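Washing Habits and Color Loss in Dark Cotton Fabric
Project report, Textile Care course
Gisela Kuhlmann and Bernd Vogler
8 Jan 2023

1. Introduction

Many people in Burkow complain that their black shirts turn gray after one winter. In our project we wanted to learn what people do with dark clothes at home, and if their habits agree with the advice on the care label. We did not make our own laboratory tests. We used a questionnaire and the reading list of the course.

2. Method

The questionnaire was open from September. It was sent to 778 households in Burkow and in the Dahlgren district, and 396 of them sent it back complete. Questions were on water temperature, amount of detergent, turning clothes inside out, and drying. We also made 2 longer interviews with the owners of the Clerbridge laundry, which washes work clothes from Oretex cotton for several restaurants.

3. Results

Of the complete answers, 49 said that they always read the care label before the first wash. This was lower than we expected. Most people wash dark and colored clothes together at the same temperature, and they choose the temperature by how dirty the clothes are, not by the fabric.

Turning inside out was known to almost everybody, but many do it only for printed shirts. The owners in Clerbridge explained that rubbing between the clothes takes away more color than the water does, so a too full machine is a bigger problem than a warm one. They also dry dark cotton in the shade, and they fold it soon after.

4. Weak points

The people who answered are maybe more interested in laundry than the others. Also we asked for "dark clothes" and did not separate cotton from mixed fabrics. One question on detergent was unclear in the first version and we had to leave it out.

5. Further work

We would like to repeat the questionnaire with a smaller group and compare the same shirt after one year of use. Folding and storage should get their own part, as creases also show lighter lines in black fabric.
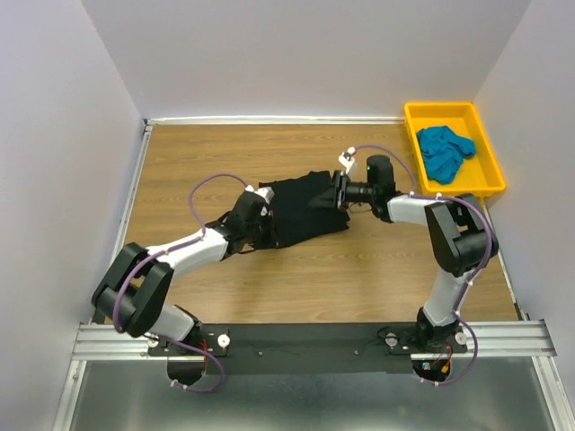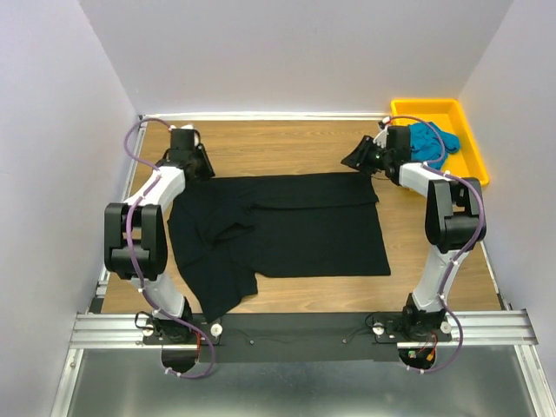 Fig. 1 (first picture): black cloth on a wooden tabletop. Fig. 2 (second picture): the workspace with its pale gray walls.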